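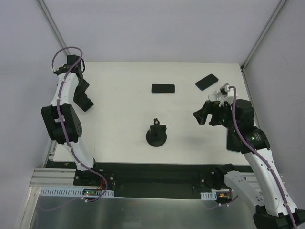
Phone stand task passes the halfway mark

The Midatcombe teleoperation group has now recorded 663 demonstrations of the phone stand task, in which an operator drives a pair of arms by remote control to pick a smartphone up off the table and set it in a stand. The target is 1,300 less the practice runs, and the group expects to get there before the end of April.

Of those 663, the reviewers at Bristthorpe have accepted 604. The rest were set aside, mostly for one of two faults. Either the operator stopped partway to rethink the grip, which leaves a long stretch of recording where the arms do nothing, or the phone went into the stand at an angle and was nudged straight afterward. A nudge is fine if it is short. A recording where the phone is pushed around for ten seconds is of no use to us, even if it ends up in the right place.

The task sounds small and takes a while to learn. A phone lying face up on a smooth table gives the fingers very little to hold. New operators tend to come straight down on it and try to close on the long sides, and the fingers slide over the rounded edge. The method we now teach is to bring the gripper in low, close on the narrow dimension near one end, and lift that end a little before taking the full weight. Some operators prefer to steady the phone with the other arm while they do this. Both ways are acceptable, and the reviewers would like to keep a mix of the two.

Phones are laid out differently at the start of each recording. We use up to three on the table at once, turned to different angles, with some near the middle and some close to an arm. Please keep doing this. In the first weeks almost everyone put the phone in the same easy spot in front of the stand, and the first policy trained on that data reached for that spot whether or not a phone was there. The stand should be moved between recordings as well — a hand's width is enough.

A few reminders for operators, most of them from the last review:

Start with both grippers open and clear of the phones.

Decide which phone you are going for before you press record. Changing your mind is easy to see in the recording, and it teaches the arm to hesitate.

Use the arm nearer the phone. If the phone is in the middle, either one will do, but stay with your choice.

Let go completely before you back away. In several rejected recordings the finger was still touching the phone when the arm withdrew, and the phone came out of the stand with it.

If you drop a phone, finish the attempt if you can. Pick it up again and carry on. We want some recoveries in the set, and Bristthorpe has asked us to mark these with the recovery tag so they can be counted separately.

The software update from Hamann is now on both operator stations. The main change is in how the hand controls are scaled. There is a slow setting for the last part of the motion, switched on with the left pedal, and the arm moves at half the usual rate while the pedal is held. Operators who have tried it say that placing the phone is easier and that lifting it is about the same. The old behavior is still there if you leave the pedal alone. The delay that some people noticed in the right-hand control has been traced to a setting and should be gone. If you still feel it, write the station and the time of day in the log.

The next task on the list is called Grurklow in the schedule, after the site that asked for it. It uses the same arms and covers plugging a charging cable into a phone that is already in the stand. We plan to collect 2,000 demonstrations, a much bigger set than this one, and will need more operators for the morning sessions. Training takes 2 sessions for anyone who has done the phone stand task and longer for anyone who hasn't. Sign up on the sheet by the operator stations, and put down which hours you can do.

Recordings made before the Hamann update will stay in the set. They do not need to be done again.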